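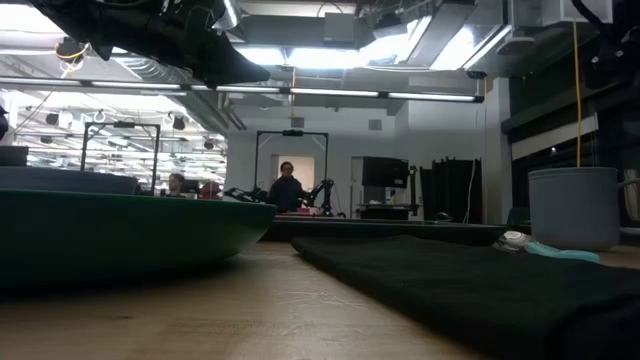 Deepak Pant would spend the first money on tables. Arms get all the attention, he told me, and then they arrive and there's nowhere decent to bolt them, nowhere to run the cables and no budget left for either.

Ifeoma Sani laughs when I pass that along. She plans equipment for Kenov, where the robots practice kitchen chores, and she has had the same argument with him more than once. "He's right, and I still want the arms first!" she says. "You can't plan a table until you know what's going to swing over it."

Her spreadsheet has 546 lines. I expected to be bored by it and ended up asking to see more. The arms take up surprisingly few rows. The rest is brackets, spare gripper tips, power supplies, monitors, cable in every length, and then the housewares: bowls, dish towels, pots, spoons, ladles.

"I love the housewares tab," Sani says. "Everybody thinks it's petty cash. We have $400 a month for it and I'd fight anyone who tried to cut it. A robot that has only ever met one pot knows one pot."

She buys at regular stores, mixed colors and shapes, nothing matching. Shiny things are worth having, she says, and so is anything dark and floppy (cloth is still hard, and she gets a little gleeful explaining how hard).

The big decision this year was whether to lease or buy the next set of stations. Hatix quoted a lease with service included, and Fikre offered a lower price to buy outright, with parts extra. Sani went with a split: 2 stations leased, the others bought, and a review in June.

"I wanted to find out what repairs really cost us before I signed for all of it," she says. "Ask a vendor how long a replacement wrist joint takes to ship. Ours said 33 days. That went straight into the budget as a spare on the shelf."

And the tables? They're on line 12, she says, scrolling up to show me. Pant got them moved up from the bottom.

Filed under: Shop Floor > Equipment & Budgets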